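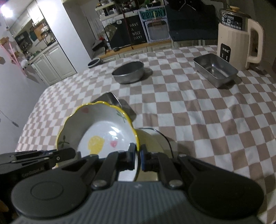
Rim grip on a scalloped bowl, blue pads, kitchen table. Equipment planning thread follows.

1/ We are budgeting for the next round of tabletop handling work and I have been asked to publish the reasoning as well as the totals. Posts are short, numbers are ours, and prices are left out because every quote we have is under its own terms.

2/ Scope first. Crockery, pans, small kitchen appliances, all on an ordinary table. No conveyor, no fixtures, no fixed lighting. Two sites: Vusedden, which is a flat, and Marras, which is a proper workshop with a kitchen corner built into it.

3/ The requirement was originally written as "gripper units, qty 2". That line caused most of the trouble. A gripper unit is a handle, a finger set, a camera mount, cabling, charging, storage and somebody's afternoon. Purchasing saw one item and gave us one budget code.

4/ Revised line: 2 hand-held units per site, so four in use, plus one complete spare kept at Marras. The spare is the item that always gets cut. Last year it was cut in January and we lost 26 working days to a finger linkage on back order.

5/ Pads. We treat them as consumables now. In last year's accounts they were capital, bundled with the fingers, so replacing a worn pad needed the same signature as replacing a whole unit. The new plan has 13 pad sets for the year, bought in one order, from one batch if the supplier will confirm it in writing.

6/ Why one batch: we changed pads halfway through a run on glazed bowls and the new ones were slightly harder. The grip on a thin rim changed enough that we had to log the two halves separately.

7/ Objects are a budget line too. I had to argue for this. Ceramics break, and a bowl with a wavy edge is a different job from one with a plain edge, so you cannot replace it with whatever the supermarket has that week. We now buy patterned bowls in pairs and store the second.

8/ Metalware is cheap and lasts. One round pot and a couple of rectangular trays will see out the project. The only cost is the time spent on reflections, which belongs under labour – I moved it there.

9/ Quotes. We asked three suppliers for the same written spec. Teletti came back in 2 days with a full parts list, including screws. Flarkum quoted a lower unit price and a lead time of 23 weeks. The third sent a brochure.

10/ Lead time decided it. Elif Naz Tekin, who holds the project budget, put the idle labour next to the unit price in the same table and the Flarkum saving was gone by week nine. I would recommend that table to anyone. Two columns, half an hour's work.

11/ Things we asked Teletti to price separately, so that we could refuse them: hard case, extended warranty, on-site training. We took the case. The warranty excluded pads and linkages, so what it covered was mainly the housing, and we have never broken a housing.

12/ Tablecloths. A small item, but it is in there. Checked cloth shows shifts in position better than plain cloth on review, and it also moves under a heavy tray. Budget for clips. We did not, and someone used clothes pegs for a month.

13/ Power. Count the sockets before you order. Vusedden has a kitchen run on one circuit, and chargers, a kettle and a lamp share it. An extension lead rated for the load is on the list, along with cable covers for the floor.

14/ Contingency is set at 13 per cent of hardware. I asked for more. It sits under Elif's name and needs one email to release, which I would rather have than a larger figure with a form attached.

15/ Several people asked about going straight to arms and skipping the hand-held units. We priced it. One arm with a bench and guarding takes the whole hardware line, and it cannot be carried up the stairs at Vusedden. It is down for review after the summer, at Marras only.

16/ Order of purchase: pads and bowls now, units once the batch letter arrives, cases with the units, clips and cable covers out of petty cash. The spare goes on the same order as the others so it cannot be quietly deleted from a second one.

17/ Correction to 5: the 13 pad sets include the ones fitted at delivery. Eight arrive loose, five on the units. Thanks to the two people who checked.

18/ I will post the blank version of the cost table when I have taken the supplier columns out.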